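Unit 4 handout: Packing small goods in soft bags
Retail Display and Packing, Tisham evening course

Carry over from last time: a box does half the work for you because the walls stay put. A cloth bag has no walls until you give it some, and I think that makes it a lot more fun! Tonight is all about folding fans and tote bags.

Why fans? They're long, they're light, they look sturdy and they aren't. A closed fan has one strong end (the pivot, where all the ribs meet) and one weak end (the outer edge, where the paper or cloth is folded into the ribs). Press on the weak end and the folds splay. Once they've splayed, the fan never quite closes flat again, and a customer will spot it from across the shop.

Laying out
Put everything on the table before you touch the bag. Fans closed, side by side, all pointing the same way. Tassels hang free at the pivot end, never tucked under the next fan. I love this step. You see the whole set at once, you catch the one that isn't fully shut, and the colors get a chance to talk to each other before they disappear into the cloth.

Opening the bag
Canvas slumps. Find the top hem first, then the two handles, and drop one handle to each side so the mouth is clear. Lift by the hem and let the bottom fall open. If you lift by a handle the mouth pinches shut, so save the handles for carrying. Check the hem for loose threads while you're there; tassels catch on them.

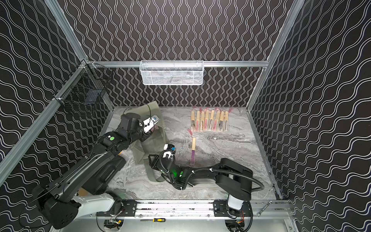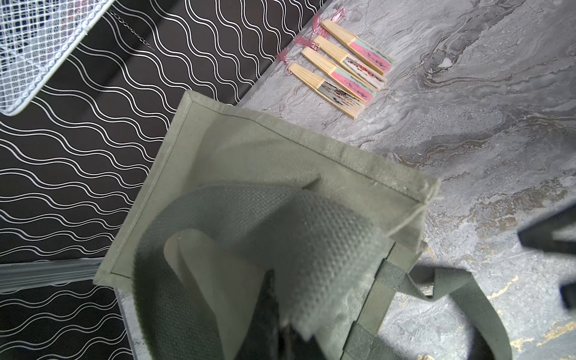

Closed fans and a green bag, with the fans lying beside it.

Eckhard Ackermann wrote in after reading last term's version of these notes, and he disagrees with me about the next part. He puts the fans in pivot end up, so that the tassels stay near the mouth of the bag and the buyer takes hold of the strong end. My notes had always said pivot end down, for the weight. His point is that a fan weighs so little it hardly matters, and that "you're packing for the hand that unpacks." I tried it his way with a set of Proltlow fans and the tassels came out without a tangle. Try both tonight and tell me which you like!

Either way:
Slide fans in along the side of the bag, flat against the cloth.
Two at a time at most.
Fold spare cloth over the top loosely.
Nothing heavy goes in after the fans.

Terms for the quiz
Guard: the thicker outer rib on each side of a fan.
Pivot: the pin holding the ribs together.
Leaf: the folded paper or cloth part.
Hem: the stitched top edge of the bag.

Reading: Kramer packing manual, pages 70 to 85. The drawings on page 31 are worth a look too.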